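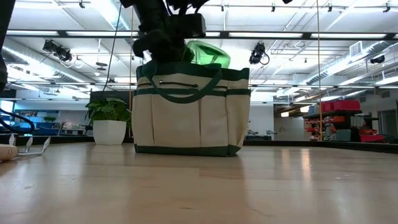

A canvas bag with green handles and a row of pockets.

Home Animals Space Everyday Stuff Ask Us

Are cloth bags really better?
October, by Chutima Meesuk

You have probably heard that cloth bags are good for the planet and plastic ones are bad. Is that true? Be careful. It depends on what you do with the bag.

Cotton is a thirsty plant. It has to be grown, picked, spun and woven, and all of that uses water and fuel. Making one cotton bag can use far more of both than making one thin plastic bag. So a cloth bag starts out behind, and it only catches up if you keep using it.

How many times? Grown-ups argue about this. One shop in Sernden put up a poster saying 23 trips. A leaflet I picked up in Kiltetley said almost 900. They can't both be right! Neither one told me how the sum was done, so I don't trust either of them yet.

When you see a big number, ask who worked it out and what they counted. Was it water? Was it litter? Plastic litter can hang about for a very long time, and some sums leave it out.

And watch out for the word "green". Anyone can print it on a label.

We have 6 cloth bags at home and I only ever use two. Count yours. Do you need another?

Last updated: October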